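Two-arm bench, gripper swap check, Nov 2, 2020
Filled in by Marwan Akl

I do this list every time we change fingers, and this round it's the long serrated ones (the Hattar pair) against the short stock ones from Pruseo. Comments are mine, so feel free to argue with them!

1. E-stop within reach of the chair
OK. Pressed it, both arms stopped, released it, carried on.

2. Finger screws, both sides
OK on the right. The left had one I could turn by hand, so it's now got a drop of threadlocker and I'll check it again before the next run.

3. Cables through full wrist rotation
OK with a comment. I ran both wrists end to end twice and nothing snagged, but the loop on the right is longer than I'd like. Leave it alone until the clips come in from Skorkulport.

4. Force limit loaded in the controller
Failed the first time. The Import button brought in the old profile (the one for the short fingers) and I only caught it because the number looked wrong. Loaded it by hand and it stuck. Please look at the number on the screen every single time.

5. Open and close cycles, no load
OK. We're at 2000 on the Hattar pair and the plan is 4000 before anybody decides anything. They're a bit noisier than the Pruseo ones, kind of a click at full open, and I don't love it but I can't find anything loose.

6. Finger clearance over the table
Comment. Long fingers mean you hit the table sooner, obviously, and the approach height was still set for the short ones. I raised it 8 mm, which feels generous, so we may bring it back down.

7. Small block pick, right arm over the table, left arm holding

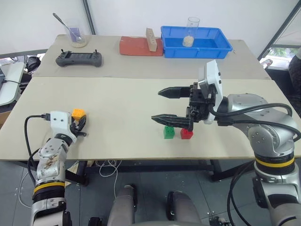

Item 7: right gripper open above the green and red blocks, orange block held on the left.

8. Floor under the bench
Not OK. The white cables are in a tangle again. Tie them up before the next session, I've left ties in the drawer.

Still open: 2, 3 and 8. Item 4 needs a proper fix from whoever looks after the profiles.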